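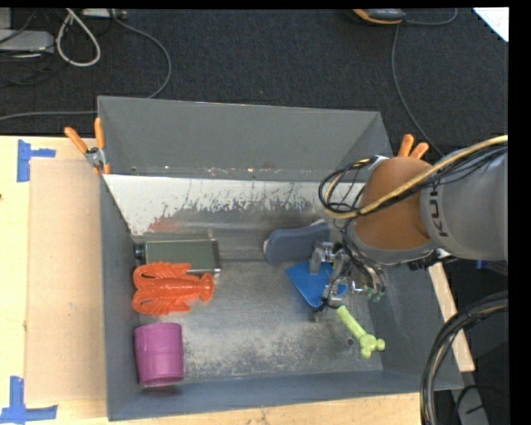 Rorholm Sloped-Wall Metal Bin, Large

01/06/2019 — by Jacinto Sandoval

The Rorholm is a large open bin in gray metal, made to stand on a table or workbench. The walls flare outward toward the top, so you can see what is inside and reach it without digging. The back wall is taller than the others. Small and medium items go straight in: toys, plastic cups, capped containers, dog bones, whatever needs a place to sit between uses.

We sell it for playrooms, kennels, repair benches and stock rooms. Bright items such as a red toy lobster or a lime-green bone are easy to pick out against the bare metal floor.

Finish and wear

The floor is left unpainted. It scuffs with use and goes pale and speckled where things slide across it. The paint on the slopes will scrape too, mostly along the lower edges. Scrapes can be touched up with Multell enamel — gray or white, sold separately — or left as they are.

Specifications

Length: 38 inches
Weight, empty: 20 pounds
Warranty: 2 years on welds, paint not covered
Assembly: none

Care

Wipe out with a damp cloth and dry the corners. Do not use steel wool on the painted walls. For sticky residue use warm water and dish soap, then rinse. Put a felt pad under the bin if it will stand on a wooden tabletop, and lift it to move it. Dragging it will mark the wood.

Ordering

The Rorholm ships flat on a pallet from our Tirnosside warehouse. Orders of two or more go out together. The next production run is in September, and we are taking names for it now. Used bins from the rental stock are sometimes available at a lower price — ask for Tsegereda Mekonnen in sales. These are sold as is, with scraped paint and no warranty.

Contact: Woldegiorgis Supply, Tirnosside | © 2019 Woldegiorgis Supply | Back to top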